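Public libraries should stop throwing out their big tables.

I've used the library at Collet for most of my adult life. Last year the reading room lost its two long tables and got a row of single booths in their place, each with a power point, a lamp and a grey divider at eye level. The booths are popular and I've used them myself. I still think the swap was a mistake, and I think other towns are about to make the same one.

A long table lets people use a library without asking for anything. You sit down, you spread out, and if you need more room you take it. A person tracing a family tree needs space for certificates and a notebook. A parent with two kids doing homework needs three chairs side by side. A booth fits one person and one laptop, and it makes that decision before you walk in the door.
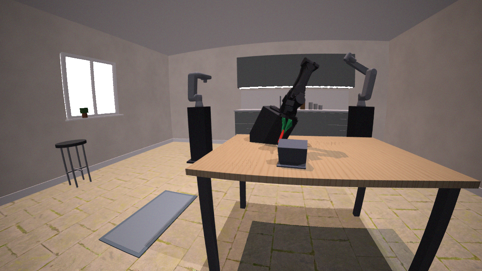
The usual argument for booths is demand. Councils survey their borrowers, the borrowers ask for quiet and somewhere to plug in, and the booths go in. I don't doubt the surveys. At Collet there were 279 replies and most of them wanted more power points. But the form didn't ask whether people would give up the tables to get them. Power can be run to a table. The branch at Greneo did it with a strip down the centre, and the tables there are as busy as they ever were.

Noise is the better argument. Shared tables are louder, and a student with an exam on Monday has a fair claim to some peace. I'd answer that by keeping both. Put the booths along a wall, put the tables in the middle, and let people sort themselves out. Most libraries have the floor space if they move the display stands that hold the same brochures year after year.
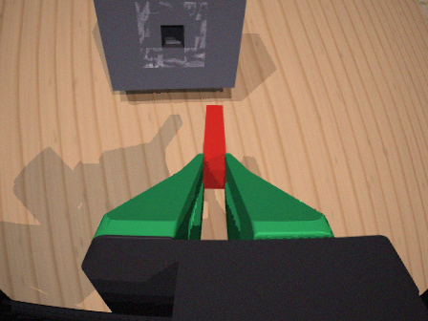 Friends of Collet Library, Reading Room Group

Cost comes up at every meeting. Our old tables were solid timber and heavy, and the council's view was that they had reached the end of their life. They had scratches, ink stains and one wobbly leg. A local joiner quoted $400 to sand and re-oil the pair and fix the leg. The booths cost a good deal more than that, and the panels are already coming away at the corners where bags knock them. Timber can be sanded again in ten years. Once a laminated panel starts to lift, you replace it.

I'd also like councils to think about who has gone quiet since the change. The mah-jong players moved to the bowls club, where they have to buy a drink. The English conversation class now meets in the foyer on stacking chairs, beside the returns chute. People who want to read the broadsheet paper hold it up in front of them or fold it into quarters. They haven't complained, as far as I know. They've adjusted, and adjustment doesn't show up in a survey of how well the booths are working.
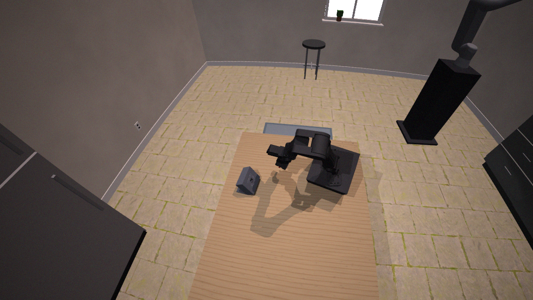
Does a small branch have room for a shared table?

A small branch has more reason to keep one than a large branch does. Plovamness runs its whole program out of a single room, and one table there does for story time in the morning, tax help at lunch and the knitters after that. Take it out and each of those groups needs its own furniture or another venue.

None of this needs a big budget or a consultant. Before any table leaves a building, the council should put up a notice for a month saying so, in plain words, with a way to object. The Collet notice said "furniture renewal", and I took that to mean new chairs. So did everyone I spoke to.

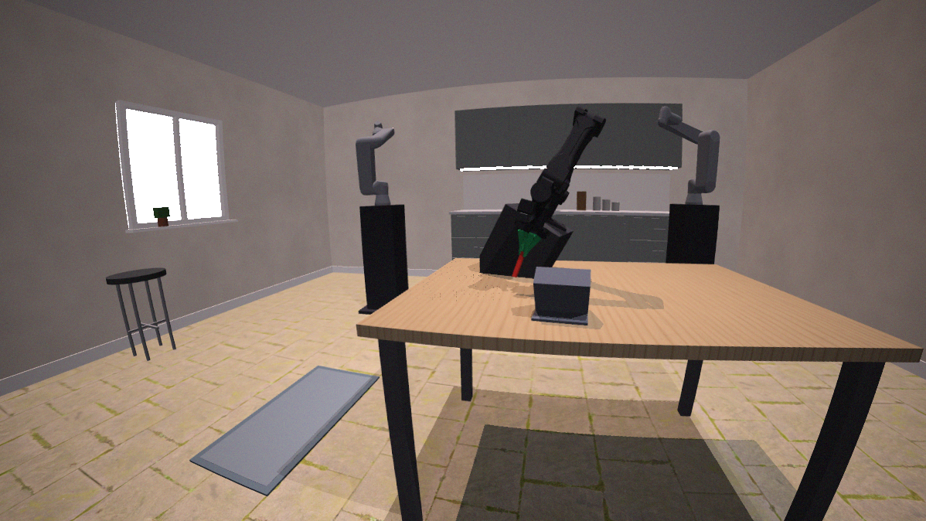 Our own tables are still in the council depot. The group has asked for one of them back, to go under the north windows where the atlas stand used to be, and has offered to pay the joiner. The council will look at the request in April. If you use the reading room and want a table in it, write to them before then and say what you'd use it for.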